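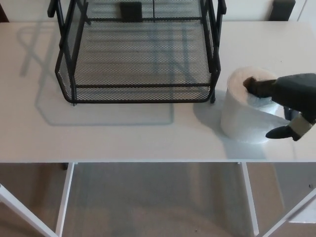

Black mesh desk tray on a white tabletop

## How do I keep loose seed packets from turning into a mess by spring?

**Irén Kocsis**

Hi everyone! I started a vegetable patch last year at the community plots in Irnolness and I'm completely hooked. The trouble is the seeds. I had a handful of packets in January and now they're in every drawer in the kitchen, plus a few in coat pockets. Half are opened and folded over, and I've got saved beans and dill in plain envelopes with nothing written on them (I was so sure I'd remember).

I want one setup on my desk that I can leave out and use all year. Would you sort by plant family, by alphabet, or by when you sow? And does it matter that it would be out in the open and not in a sealed box? The room gets warm in the afternoon.

---

**Boglárka Lakatos**

Oh, I love this problem! Sort by sowing month, no contest. I did alphabetical for years and every spring I'd find the spinach in June, long past the point where it was any use to me. Now I have a divider for each month and the packets stand up behind it like index cards. Anything you sow more than once, like lettuce or radishes, just moves back to the next month after you've sown a row. It's so satisfying when the front of the tray empties out!

An open mesh tray is great for the packets you're using this season, and you can see everything at a glance. I wouldn't keep the rest of your collection there, though. Warm afternoons are hard on seed, onions and parsnips most of all – those I buy fresh every year anyway. Put the long-term stuff in a jar with a tight lid, somewhere cool and dark. I use the bottom shelf of the fridge, and I let the jar come up to room temperature before I open it so the packets don't get damp.

For the mystery envelopes, try a sprouting test. Lay 10 beans on a damp paper towel, roll it up, slip it in a bag and check after a week. If most of them have sprouted, sow as normal. Then write the name and year on the envelope right away, in pencil, before you put the kettle on!

---

**mulch_and_more**

alphabetical is fine if you don't have many. I have 15 kinds and it takes me two seconds to find one. dont overthink it

---

**Wuvavis**

Agree with Boglárka on the months. One thing to add: fold the opened packets over twice and use a small binder clip. Tape dries out and lets go, and then you have carrot seed all over the desk. Mesh won't hold anything that small, so put a sheet of card in the bottom of the tray.

Dill is easy to spot by smell, by the way. Rub a couple of seeds between your fingers and you'll know which envelope it is.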